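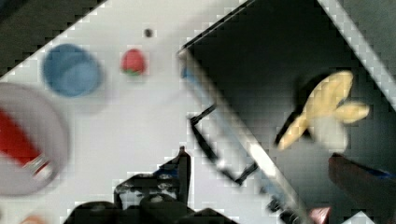 What is the Gukolari language exchange, and who can sign up?
It's a free program that pairs people who moved to Briltusstead from another country with people who've lived here for years, so both sides can practice a language and get to know each other. Anyone 16 or older can sign up, and you don't need papers, a test score, or a membership in anything.

Sun 25 January

I went to the winter kickoff this afternoon at the Briltusstead library annex, and wow, the place was full! The count at the door was 188, which beats last July's opener by a lot (that one was during the heat wave, so maybe the comparison isn't fair). People were still coming in with snow on their boots when the welcome talk ended.

For those of you who haven't followed this, Gukolari started as a weekly conversation table for newcomers and has turned into one of the bigger integration projects in our part of the state. The big news today is that it's joining up with Drunuvano, the network of newcomer programs that already runs in eight towns. We make nine. What that means in practice is shared teaching materials, a shared phone line for interpreters, and some money for bus passes, which I was very glad to hear because the 608 bus is how half the people at my table get anywhere.

There's also a small grant, $1000, set aside for ideas from the participants themselves. You write up what you want to do on one page, in any language, and hand it in at the annex desk by the end of the month. Somebody at my table wants to put together a neighborhood guide to things like trash days and school forms, written by people who had to figure it out the hard way. I'd read that! I've been here eleven years and I still put the recycling out on the wrong week.

The second half of the afternoon was small groups. We were asked what surprised us most about our first year in a new place, and those of us who grew up here got to answer too, about any move we'd made. I talked about leaving home for college, which felt a little silly next to the other stories, but everyone was kind about it. One woman said the hardest part was the phone: she could manage fine face to face, but calling the dentist made her want to hide. A lot of heads nodded at that one. Two of the groups ended up spending most of their time on the phone problem, and I hear there may be a practice session just for calls.

One thing I'd like to see fixed is the child care. There was one room for it and it filled up before the talks began, so a few parents had to take turns standing out in the hall. I put that on my comment card and I hope other people did too.

The new newsletter is called Um (after the word every single one of us says when we're looking for another word) and the first issue was on the tables today. It's four pages, half of it in English and the rest in whatever languages people sent in. I grabbed two. If you missed it, there are copies at the annex desk and at the bus station.

Pairings go out by text or email over the next two weeks. If you signed up in the fall and never heard back, sign up again, they had some trouble with the old list. Regular tables are Tuesday evenings and Saturday mornings, same as before, and the coffee is free.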